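Picking data, week 7

Mar 16, 2022

I said in February I'd write something once we passed 2,000 grasps. The count this morning was 2,173, so I owe a post.

The setup hasn't changed much. The arm reaches into a metal bin, tries to pick up one thing, and we save the camera images, the pose it tried and whether the pick held. Then it does it again. The model learns from the failures as much as the successes, so we keep both. My job is mostly to change what's in the bin, watch for cables snagging, and fix labels at the end of the day.

Wing-sze Choi wrote the script that picks the grasp points. For the first 800 tries it chose them nearly at random and the success rate was bad, as expected. After that we trained a first model, which we call Balero, and let it suggest most of the grasps. I still make it try a random one every so often. Without those it gets stuck on the few spots it already likes and we learn nothing new about the rest of the object. 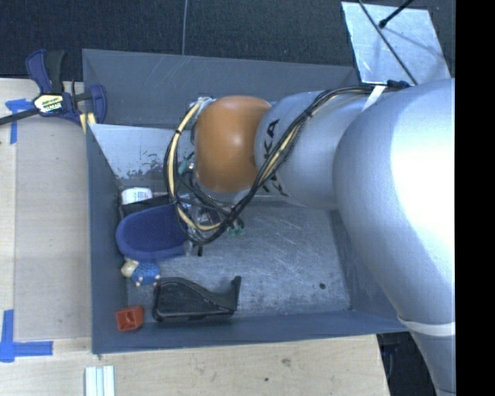
Small sets have been working better than full ones. When we fill the bin, the gripper bumps a neighbor on the way down and I can't tell from the log whether the grasp point was bad or the approach was. With fewer things in there the labels are cleaner. We'll need clutter eventually, but I'd like to have a model that can handle the easy case first.

Soft things are the hardest to label. A toy can hang by one limb for a few seconds and then drop. Does that count? We went back and forth on it and settled on this: if it's still held after the arm lifts and waits, it's a success. If it falls during the move to the drop point, it gets its own label. I had to go back through two days of old records to apply that, and it took most of an afternoon.

Dark objects are a separate problem. The depth readings on black plastic have holes in them, and Balero tends to aim at the edge of the hole. Wing-sze wants to fill the gaps before training. I'd rather collect more examples and see if it sorts itself out. We're trying hers first.

The other thing I learned the slow way is to check the tape marks before every session. The bin got bumped last month and I ran around 12 grasps before I noticed everything was landing a little to one side. Those are out of the set now.

Next is moving all the records over to Vostel, the storage tool the other group uses. The export keeps dropping the timestamps, so I'm doing a few at a time and comparing them by hand. After that, new objects. I have a box of them under my desk.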